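Home | About us | Services | Get a quote | Blog | Contact

About Funuler

By Kianoush Golestani
May 18, 2023

Hello, and thanks for popping by! I'm Kianoush, and I started Funuler with my old workmate Alby Faulkner after the pair of us had spent far too long on the phones at a big forwarding firm, telling people their boxes were "in the system". We wanted to do small shipments properly. Part loads, single pallets, the odd crate that's an awkward shape and has to be in Rotterdam by the end of the week (or so the customer says).

What we do is called groupage, or consolidation if you like longer words. You've got two pallets going to Spain, somebody else has five, a third person has a few cartons of samples, and we put the lot on one lorry or into one container and share out the cost. Alby builds the loads and I do the paperwork, and we both answer the phone. If you ring and hear a kettle, that's Alby.
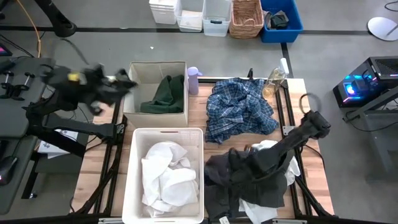

We began with one desk in the corner of a friend's unit and a second-hand pallet truck with a wonky wheel. Our first booking was a single pallet of tiles, and I rang the haulier so many times that he asked me, very politely, to stop. Last year we moved 1,788 consignments, up from 1,713 the year before, which I'm really pleased with – we're not trying to be enormous, but it's lovely to see people come back.

There are regular road services to Spain, Italy and the Low Countries, plus sea freight for anything going further. For sea we book space by the cubic metre, so you don't need to fill a whole box. If you do want a full container we'll sort that too, and we'll talk you through whether a 40 foot is worth it for what you've got. Quite often it isn't, and we'll say so.

Customs is the bit most people dread. I quite like it (I know, I know). I'll need your commodity codes, a proper commercial invoice and your EORI number, and if you haven't a clue about any of those just ask and we'll go through it together on the phone. Please don't write "parts" on the invoice and leave it at that! Parts of what? Customs will want to know, and so will I.

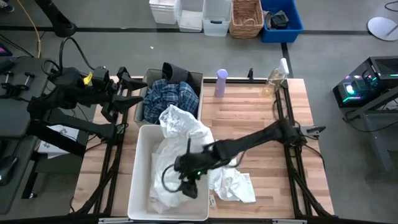

In January we switched all our bookings over to a system called Zotetti. It had a bumpy first fortnight, and a few of you got the same collection notice three times, for which I'm still sorry. It's settled down nicely now. You can see your collection time and your paperwork in one place, and you can still email us in the old way if you'd sooner. Plenty do.

A few practical things while I'm here. Quotes go out the same day if you send us sizes and weights before lunch. Measure the pallet with the goods on it, including any overhang, and do tell us if it can't be stacked. Our storage is free for the first 36 hours after goods arrive with us, and after that there's a small daily charge, which we'll always tell you before it starts.

If you'd like a chat about a shipment, or you're only wondering whether groupage would suit you, give us a ring or use the form on the contact page. One of us will get back to you.

Recent posts
Stackable or not? How to tell us
What goes on a commercial invoice
Why we joined the Mandagi pallet scheme
Moving to Zotetti: your questions
Customer story: Botex and the very long crate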